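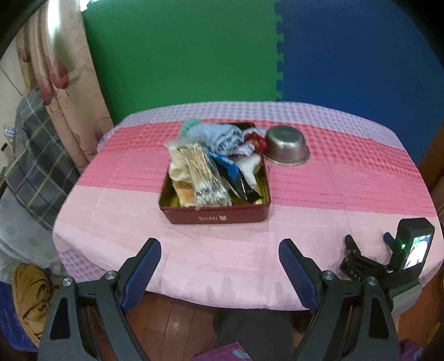

Skeltness Assistive Robotics Lab -- Course Handouts
Handout 3: Reviewing a Hand-Held Gripper Kit

Hi all. These are my notes from the February session, cleaned up a bit, with the parts I skipped when we ran over time. We're looking at the Tudano Starter, a hand-held gripper kit you can buy or rent for recording household jobs. I've had it long enough to have opinions, so you're getting those too (argue with me in class, please!).

What you get

Tudano sells it as a kit plus a service. The kit is the gripper, a camera mount, a charger and a carrying case with foam that's a little too snug. The service is an online account where you upload your recordings and get them back trimmed and sorted. The rental price is 364 a month, upload account included, and I know that makes some of you wince. Drakton rents something similar for less, but you do all your own trimming, and I've done that, and I'd pay quite a lot never to do it again.

How the jaws feel

I like the jaws a lot. They're on a bar linkage, two arms that mirror each other, with ribbed dark-blue pads on the inside. When they're wide open you get a really generous gap, and from the wearer's point of view the linkage takes up a good chunk of your view at the bottom. Keep that in mind when you pick where to stand! If the thing you want is close to the front edge of the table, the arms may well be hiding it from the camera.

The squeeze is smooth until the very last bit, where it stiffens. New users tend to over-grip there. Go slow for your first few tries and you'll get the hang of it.

The mixed tin

My favorite test for any gripper is a crammed container, and the red BAMI tin is a good mean one. Cotton swabs in a crinkly clear bag, a glossy black and blue packet lying next to it, a rolled light-blue cloth on top, more bits of fabric stuffed in behind and underneath. Every one of those asks for something different:

The swab bag is slippery and it shines. Grab it across the sticks, well away from the edge of the plastic.

The packet sits at a slant, so turn your wrist to match before you close. Coming straight down on it just pushes it deeper.

The rolled cloth is the easy one. Start there if you're nervous.

The white piece that looks like a small sock is bent down into the tin, and I'd leave it for last. Pinch the fold, lift a little, stop, look at what else is coming with it.

The upside-down steel bowl next to the tin is its own exercise. There's no edge to hook under and the rounded side is all glare. I'd try one jaw at the rim -- gently -- and tip it before lifting. Ribbed pads help less on brushed metal than the brochure would like you to think.

What I don't love

The manual is thin. Amra Vukčević wrote us a two-page version that I'll leave in the cabinet, and you should read hers first. Also, battery life: I get roughly 3 hours, and the last stretch comes with a lot of beeping. And spare pads only come through Grgić, who are lovely on the phone and very slow with the mail.

For next time

Work in pairs. Pick 2 items from a packed container of your own, write down how you'd approach each one before you touch the kit, then try it and note where your plan fell apart. Half a page is plenty. If you want the gripper overnight, sign the sheet by the door and bring it back charged (please, please charged).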